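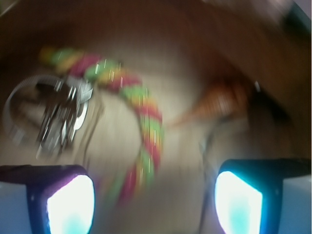
How a Robot Learns by Being Shown

A robot arm can be programmed one step at a time, but some jobs are hard to write down as steps. Picking up a set of keys is one of them. Keys slide, and a cord bends differently every time it is touched. For jobs like this, a person shows the robot what to do.

There are two common ways.

Showing by hand. The person holds the arm and moves it through the task. Sensors in the joints record the angle of each joint at every moment.

Showing by remote control. The person moves a controller, and the arm copies the movement. A small camera near the gripper records what is in front of the fingers. When the arm moves fast, its pictures come out blurry.

One recording of one try is called a demonstration. At the Droveo lab, Marloes Van Hecke gave 40 demonstrations of one pickup task. She left out four bad ones and kept 36. The objects were placed differently for each try.

A computer program then compares the camera pictures with the movements. It looks for a pattern: when the picture is like this, the fingers move like that. This step is called training.

Words to know
Gripper: the part of a robot that holds things.
Joint: a place where the arm bends or turns.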